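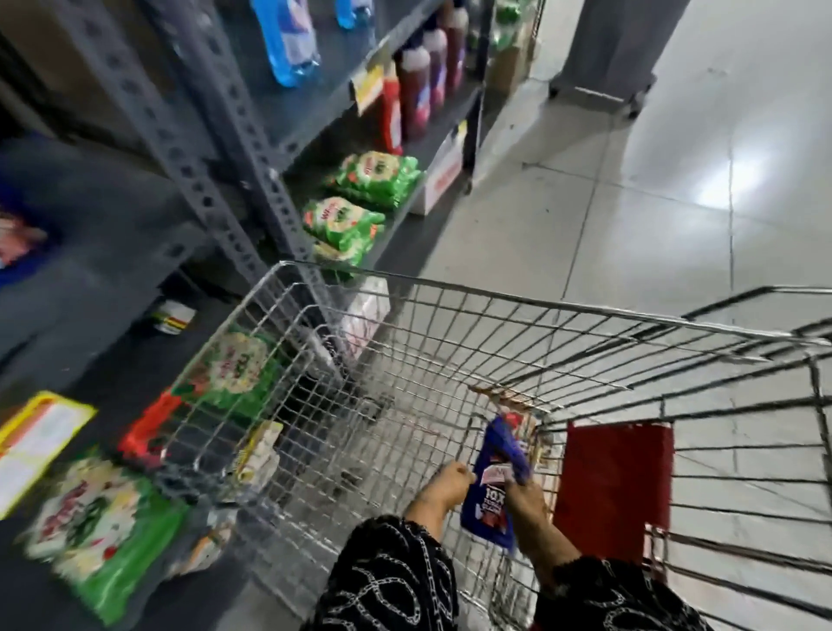

A dark blue pouch with "10X" printed on it goes over the cart in a store aisle.

Powell grocery to keep its late hours after all

Good news for those of us who do our shopping when sensible people are in bed! Brillora, the supermarket on the east side of Powell, is going to stay open until midnight. The owners had planned to start locking up at 8 p.m. after the summer, and I'll admit I took it personally when the sign went up by the registers. I write most of my columns at night and I buy most of my coffee at night too.

The change of heart was announced on 20th July in a short letter taped to the front door (right over the old sign, with a corner of the old sign still showing). It says the store heard from 769 customers in a little under a month, most of them on the paper slips by the customer service desk, and that the great majority wanted the evening hours left alone.

I stopped in to talk to Kevser Uysal, who has managed the place for six years. She looked tired and pretty happy. "We thought the late crowd was a few students and a guy buying ice cream," she told me. "Then the slips started coming in and they were from nurses, bakers, people off the second shift at Bisano. One lady wrote on both sides and stapled on another page."

Bisano, if you're new in town, is the packaging plant out past the rail crossing, and its second shift lets out at 10:30. Before Brillora stretched its hours, those workers had the gas station or a 27 mile drive. I did that drive once in December for cough syrup and I don't recommend it.

So what does change? A few things. The deli counter will close at 7 p.m. instead of 9, and the bakery shelves won't be restocked after supper, so if you want rolls you'd better come early or take what's left. Only two registers will be staffed after 9. Returns and bottle refunds stop at 8, when the service desk goes dark. Uysal said the savings from all that should cover most of the cost of keeping the lights on, and the store will look at the numbers again after the holidays.

There's a bit of hiring, too. The store wants four part-time people for the closing shift, and she'd love to have them trained before school starts. Pay is 60 cents an hour above the day rate. Applications are at the desk, and you need to be 18 or older to work past ten.

Not everybody is thrilled. Emília Štěpánek lives on the street behind the loading dock, and she had been looking forward to quieter nights. "I shop there, I like them, I sent in a slip myself," she said. "Mine said please close." Her complaint is mostly with the trucks, which idle under her bedroom window, and I can't say I blame her. Uysal told me deliveries will now be finished by 9 p.m., and drivers will be asked to shut off their engines. Štěpánek says she'll be listening.

The Kumum pharmacy window inside the store isn't part of any of this and keeps its own schedule, closing at 6 as before. I asked if there was any chance of that moving later and got a laugh, so I guess that's a no for now.

The new deli and service desk hours start the first week after Labor Day. The parking lot entrance on the dock side will be chained off after 9 starting that same week, so night shoppers will need to come in from the front.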